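当サイトでは、利便性の向上および閲覧状況の把握のためCookieを使用しております。閲覧を継続された場合、Cookieの使用に同意されたものとみなします。　同意する　設定を変更

手製アルバムにおける接着剤の使い分けについて

2019年4月1日　文：Emiliano Carretero

本ブログでは、手製アルバムおよびカード制作に用いる材料について、筆者が自宅の作業室で試した結果を随時掲載しております。今回は、以前よりお問い合わせの多かった接着剤の使い分けを取り上げます。台紙の選定については過去の記事に記載しておりますので、重複する内容は省略いたします。

発端は、1月に親族から依頼を受けた記念アルバムの修復です。表紙は布張り、本文は厚手の台紙、写真の上には薄紙が挟まれておりました。写真の多くは台紙から浮いており、残りは反対に強く貼りつき、角を起こすことも困難な状態でした。旧来の糊と後年に補修で使われた両面テープが同じ頁に混在しており、テープの部分には褐色の染みが生じておりました。

修復にあたり、手元の接着剤を改めて比較することといたしました。対象としたのは、でんぷん糊、水性の白色接着剤、スティック糊、両面テープ、スプレー糊、それにBisterellの名で販売されている製本用の液状糊の6種です。Bisterellは、Clundvilleの画材店Cabelloで小瓶を購入いたしました。店の棚番号が2433で、再購入の折に探しやすいよう手帳に控えてあります。

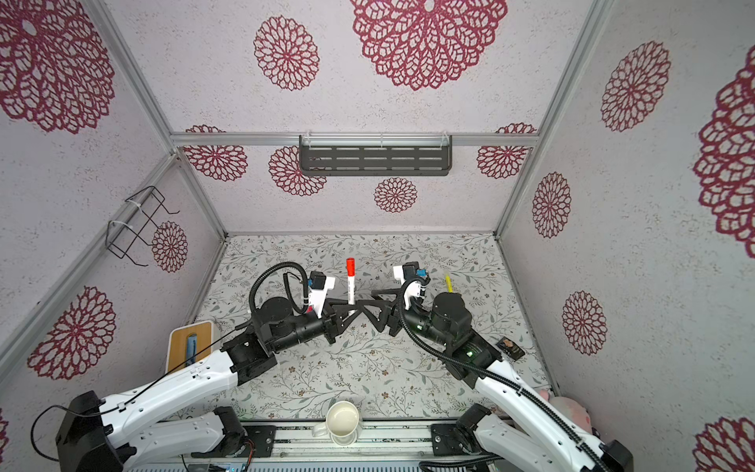 写真を台紙に貼る場合、全面に糊を塗る必要はあるのでしょうか。

四隅と上辺に細く塗布すれば足ります。全面に塗布いたしますと、写真と台紙の伸縮の差によって反りが生じやすく、後日取り外すことも難しくなります。ただし、切り抜いた図柄や幅の狭い帯など、縁が浮きやすいものについては全面塗布が適しております。

以下、材料ごとの所見を記します。

でんぷん糊
薄紙および和紙に適します。水分が多いため、塗布の直後は紙が伸びます。筆者は糊を小皿に取り、少量の水を加えて練り、平筆で中央から外側に向けて伸ばしております。水を加えた糊は保存がきかず、翌日には臭いが変わりますので、その日のうちに使い切る分量のみを用意してください。厚紙同士の接着には力が不足し、試験片は折り曲げた際に端から剥がれました。

水性の白色接着剤
厚紙、布、木製の飾りまで広く使用できます。乾燥後は透明になりますが、はみ出した部分には艶が残り、濃色の台紙ではかなり目立ちます。容器の口から直接出すと量が過大になりがちです。筆者は厚紙の切れ端をへらの代わりとし、薄く引いてから貼り合わせる方法に落ち着きました。

スティック糊
手軽ではありますが、長期の保存を前提とする頁には使用しておりません。以前に貼った見出し札が、冬季の乾燥した室内で次々と落ちたためです。仮止め、または配置の検討段階での使用にとどめております。

両面テープ
反りが生じない点は大きな利点です。一方、位置の修正がきかず、また製品によっては経年で粘着剤がにじみ出します。先の記念アルバムの染みも、テープの幅と一致しておりました。写真の裏面には使用せず、頁の装飾にのみ使用する方針です。やむを得ず写真の周辺に用いる際は、保存用と明記された製品を選んでおります。

スプレー糊
広い面を均一に接着できますが、室内では粒子が思いのほか遠くまで届きます。作業台の脇に置いていた定規が数日にわたり粘つきました。換気が十分に確保できない住居での使用はお勧めいたしません。

Bisterell（製本用液状糊）
伸びがよく、乾燥後も柔軟性が残ります。背の部分や、頻繁に開閉する折り目に適しておりました。重しを載せた状態での静置時間は、布張りの表紙で最大12時間といたしました。薄い台紙であれば、それよりも早く次の工程に移ることができます。難点を挙げるとすれば、蓋が固着しやすいことです。使用のたびに瓶の口を湿らせた布で拭い、蓋の内側に細く切ったワックスペーパーを挟んでおくと、固着はかなり軽減されます。
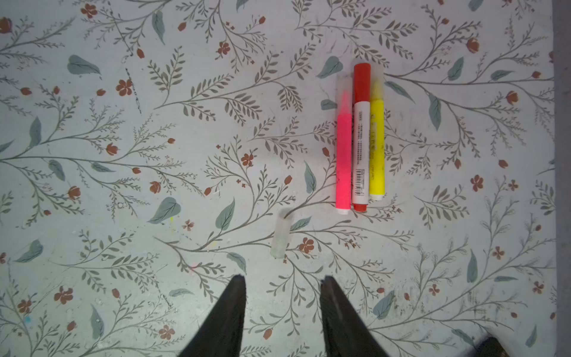

Florencio Camposより、でんぷん糊に関して次のコメントを頂戴いたしました。こちらTusosvilleは湿度が高く、でんぷん糊で貼った頁に梅雨時分からかびが出てしまいます。貼り合わせたあとは吸い取り紙を挟み、途中で2回取り替えるようにしたところ、翌年は目立った斑点がありませんでした。重しは本よりも平らな板のほうが、跡が残らずよいように思います。

吸い取り紙の交換については、筆者も同様の手順を採用いたしました。修復中のアルバムでは、最初の交換を早めに行うと薄紙の波打ちが少なくなる傾向が見られました。板については、手元にあった製図用の古い板を使用しております。角に欠けがありますので、布で包んでから載せております。

なお、作業の順序についても補足いたします。装飾を先に貼り、写真を最後に貼ることを原則としております。装飾の位置は途中で変更することが多く、その都度写真の周囲に手が触れることを避けるためです。写真を扱う際には綿の手袋を着用しますが、糊を塗る工程では手袋の指先に糊が移りやすいため、素手で行い、直前に手を洗っております。爪の間に残った糊は見落としがちです。

古い糊の除去については、今回は十分な試験を行うに至りませんでした。でんぷん糊と思われる箇所は、湿らせた綿棒を軽く当てて緩めることができましたが、写真の表面に水分が及ぶと取り返しがつきません。両面テープの残留物には手を付けず、間に中性紙を挟んで他の頁への移行を防ぐにとどめました。価値の高い写真、あるいは代わりのない写真については、専門の修復業者に相談されることをお勧めいたします。

糊の容器には開封した月を記入し、直射日光の当たらない場所で保管してください。冬季に凍結した白色接着剤は、解凍後も粒が残り、滑らかに伸びませんでした。筆者は現在、容器をまとめて蓋付きの箱に入れ、廊下側の棚に置いております。

布張り表紙の角の処理についてもご質問をいただいておりますが、写真の貼り直しが終わり次第、別の記事に手順を掲載いたします。表紙の布は元のものを残し、角の擦り切れた部分にのみ裏から薄紙を当てる予定です。

最近の記事
・台紙の厚さと綴じ方の関係
・薄紙の裁断に用いる刃物の手入れ
・見出し札の文字を揃えるための下書き
・Cabelloで購入した製本用の糸
・平筆の洗浄と乾燥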